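Culside Pearl Stud Earrings

Single pearl on a short straight post, gold finish. Sold as a pair from the Clurngate range. Post length and backing style are listed in the specifications. Pearl colour varies between white and pale lavender, and pairs are matched by eye before packing.

Shown with other jewellery, including beaded bracelets and a gold earring with a cluster of pink crystals. Sold separately. 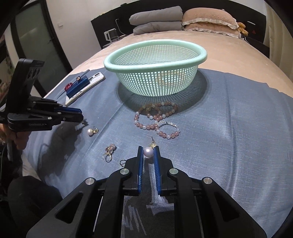

Specifications
Pearl: 6 mm
Post: gold finish, straight
Backing: push-on
Item no.: 145-28

Care
Wipe with a soft dry cloth after wear. Store flat, away from harder pieces.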